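Changes to Water Service and Billing Begin in October

The Daltthorpe Water Office will move all residential accounts to a new billing cycle beginning in October. Residents will receive a bill every 2 months in place of the current quarterly statement. The change follows a review of customer accounts carried out over the winter, in which late payment was found to be most common among households receiving the largest single bills. Smaller and more frequent bills are expected to make household budgeting easier.

The rate per unit of water will not change this year. The fixed service charge will also stay the same and will be divided evenly across the six bills issued each year. Residents who pay by automatic withdrawal do not need to take any action. Those who pay by mail should use the return envelope enclosed with each new bill, as the post office box printed on older envelopes will close at the end of December.

Meter replacement will continue through the fall. Crews have completed the Lehtinen neighborhood, where 167 meters were replaced, and will move next to the streets north of Dollemano Park. A notice will be left at each door before work begins. Water will be shut off for a short time while the meter is changed, and residents do not need to be at home unless the meter is located indoors. After service is restored, please run the cold tap in the kitchen until the water is clear. Some air in the line is normal.

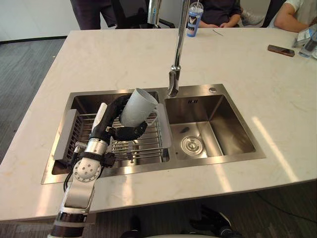
The kitchen sink is one of the main points of water use in the home.

The Office also wishes to remind residents of the leak adjustment policy. An account holder who repairs a hidden leak may apply for a credit toward the excess water used. The application must include a copy of the repair receipt or, for work done by the owner, a receipt for parts. One adjustment is allowed per account in any two-year period. Dripping faucets and running toilets are not considered hidden leaks and do not qualify.

Tenants who suspect a leak should notify their landlord in writing and may ask the Office for a copy of recent meter readings for the address. Readings are provided free of charge.

Fats, oils and grease remain the leading cause of blocked sewer lines in the older part of town, and in particular along Dustodano Street, where the pipes are narrow and nearly level. Residents are asked to let grease cool, place it in a sealed container and put it out with household trash. Plates and pans should be scraped before they are rinsed. Coffee grounds, rice and pasta should also be kept out of the drain — they settle in the line and hold grease in place. Wipes of any kind, including those labeled as flushable, belong in the trash. 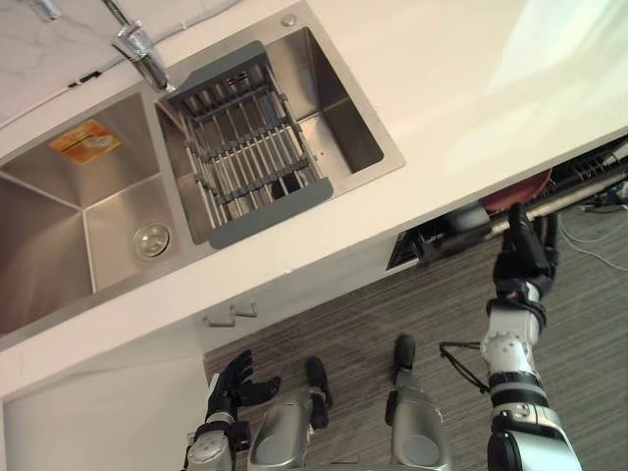 A double sink with a drainer rack. Food scraps and grease should be kept out of kitchen drains.

The service counter will remain open until 6 p.m. during the first month of the new cycle to assist residents with questions about their accounts. Payments may be left in the drop box beside the main entrance at any hour. Payments placed in the box before 7 a.m. are credited to the previous business day.

Sewer backups and water main breaks should be reported by telephone at any time, day or night, using the emergency number printed on the back of the bill. Please do not report emergencies by e-mail.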